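August 10, 2019
Workshop notebook, Sundbridge

Plumbed-in cooler for the Pletevo office, second unit. Gholamreza Taheri brought the filter head over and we fitted it to the test rig before lunch. Flushed 70 litres through the new carbon cartridge before taking any readings. The first few litres ran grey with fines, then clear.

Flow at the tap: 1000 ml in 36 seconds with the inlet valve fully open. The July unit was quicker, but that one had the wider inlet hose. I have ordered the same hose from Tamuno.

Cold tank set to the middle mark. Compressor cut in and out normally. Draw-off test: 600 ml, wait two minutes, then another 600 ml. The second jug came out four degrees warmer than the first. Good enough for an office that size.

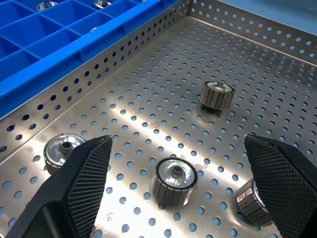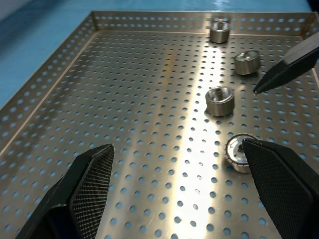
Perforated steel tray.

Small weep at the push-fit elbow on the waste side. Cut the tube back square, pushed it home again and left tissue under it for an hour. Tissue dry. Gholamreza thinks the Prevel elbows are all a bit slack and wants to go back to compression fittings. I would keep them on the waste side only.

Meter on the rig read 117 litres at the end of the day. Reset it before the next run.

Still to do: leak detector battery, label for the isolating valve, ask Pletevo which side of the sink their cold feed comes up.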